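4.2 What households mean by "delicate"

The care label is supposed to settle the matter. In the 58 households we interviewed in Murgate and Griklow, it settled very little. When asked how they decide which garments get special treatment, most participants described a private system with rules of its own, inherited from a parent or assembled after a bad afternoon with a wool sweater. Labels came up mainly as something that itched and had been cut out.

We asked each household to sort its own laundry into "ordinary" and "delicate" before washing, then compared the result with the labels that had survived. Agreement was poor. Cotton T-shirts with sentimental value were promoted to delicate in 39 households, while silk blouses went in with the towels if their owner was, in one participant's words, "over that blouse anyway." Price mattered less than we had predicted. A cheap bra that fit well was handled like museum stock, and an expensive one that did not fit was handled like a bra that did not fit.

The same elasticity applied to method. Hand washing was mentioned often and with great respect, usually in the past tense. What participants now called hand washing included a short machine cycle, a long machine cycle with less detergent, and leaving the item in a sink until somebody else needed the sink. The mesh bag (Figure 3) occupied a special place in these accounts. Putting a garment inside one was widely felt to discharge all further responsibility for it, whatever temperature was then selected. 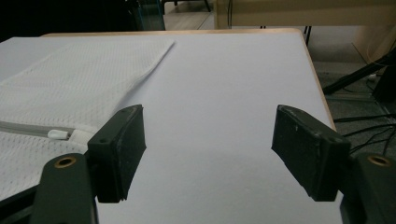

Figure 3. White mesh laundry bag with zipper closure, laid flat on a tabletop.

Bags were also the main source of disagreement within households. In six of them, two adults gave incompatible accounts of what the bag was for. One said it protected the contents from the machine; the other said it protected the machine from the contents, chiefly underwires. Both views can be defended, but they lead to different loads. A person who holds the first view will bag a lace top and leave the bra loose, and a person who holds the second will do the reverse and then ask who ruined the top. Socks formed a third school, whose members wanted only to get back the number they had put in.

Age had a modest effect. Participants over 40 were more likely to describe a rule ("nothing with beads goes in") and younger participants more likely to describe a feeling about the garment. Actual practice, as recorded in the laundry diaries, did not differ much between the two groups. The diaries should be read with some caution, as entries grew noticeably more virtuous in the days before we collected them.

The Villby pilot, conducted in January with a shorter questionnaire, had suggested that sorting was chiefly a matter of time pressure. Our interviews give only partial support to this. Busy households did sort less, but they kept the delicate category alive in the form of a pile - on a chair, behind a door, in one instance in the bathtub - that was understood to be awaiting proper treatment. Several participants could name garments that had been in the pile since the previous season. We return to the pile in Section 4.3, where it is treated as a storage practice.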